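The Blocks

Yesenia Urrego took the shelf job because it came with a flat over the shop. The shop was called Fekete and it mended wooden things: chairs mostly, clocks without their works, now and then a toy. Mr Fekete had died some years before and the place was run by his niece, Jillden, who had been given a surname for a first name and did not discuss it.

The parcel came in November, a little after four in the afternoon, when the light in the back room was already going. It was addressed to the shop and the sender was a Mrs Prostmont, who had telephoned twice beforehand to say that it was coming and that it was not worth much.

"Toy blocks," Jillden said, reading the letter. "Her brother's. She wants to know if the set can be made up again. She thinks it had nine and she can only find eight."

"Which one's missing?"

"She doesn't know. That's the trouble."

Yesenia cleared the blue table and laid the maple board on it. The board had come in the same parcel, wrapped in a pillowcase. It was made of strips glued side by side and there was a small dark knot in it near the front. She tipped the blocks out of their bag and put them on the wood one at a time, keeping them apart so she could look at each of them properly.

There were two of each colour, red, green, yellow and blue. She thought that was a good sum and said so.

"If there were nine, one of the colours would have had three," she said. "Or there'd be a fifth colour with only one in it."

"Or she's wrong about the nine."

"Did she sound wrong?"

Jillden considered. "She sounded like somebody who'd argued about it before."

She went to put the kettle on. Yesenia pulled the stool up to the table and read the letter for herself. It was short and written in biro. The brother had been called Hosex at home, after some word he had got wrong as a baby, and the family had gone on using it until he was a grown man with a van. He used to set the blocks out round the edge of the board and leave the middle clear. If anyone put something in the middle he took it out again. Mrs Prostmont wrote that she had been six and he had been four, and that she had put things in the middle a good deal.

Yesenia read that part again. Then she moved the blocks out towards the edges. The red cylinder went at the back on the left, the green star in the middle of the back and the yellow five-sided one on the right. She put the yellow heart a little in front of the cylinder. The others she placed by eye until the spaces looked fair.
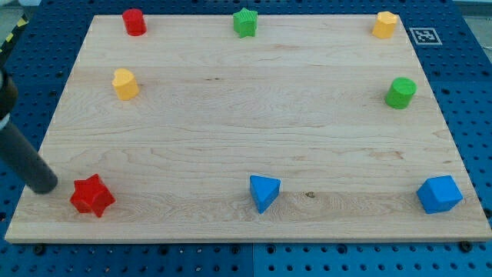
What the sister wrote

Jillden came back with the tea and stood looking at the table for a bit.

"Is that how he had them?"

"I don't know. Round the edge, she says."

"It doesn't look as if there's one missing."

"No," Yesenia said. "That's what I was thinking."

They drank the tea. A bus went past and the window buzzed in its putty. Jillden had been meaning to see to that window since the summer.

"I could make a ninth," she said. "There's plenty of maple. But I'd be guessing at the shape and the colour, and she'd know it wasn't right even if she couldn't say why."

"Ring her."

Jillden rang her from the front of the shop. Yesenia could hear her half of it, which was mainly yes and I see. Then there was a long stretch of nothing. When Jillden came back she had a pencil behind her ear and hadn't written anything down.

"I asked her what she used to put in the middle," she said. "She said all sorts. A button, a spoon. Then she said there was a block of her own that she used, a plain one. It was out of a different box."

"So that was the ninth."

"She'd forgotten it was hers. She went very quiet. Then she asked what she owed us for the postage."

Yesenia got the pillowcase and shook it out. She took the blocks off the board and put them back in the bag, the star last, and folded the letter in with them. Jillden found the brown paper.

"Are we charging her?"

"For what?" said Jillden, and went to look for the string.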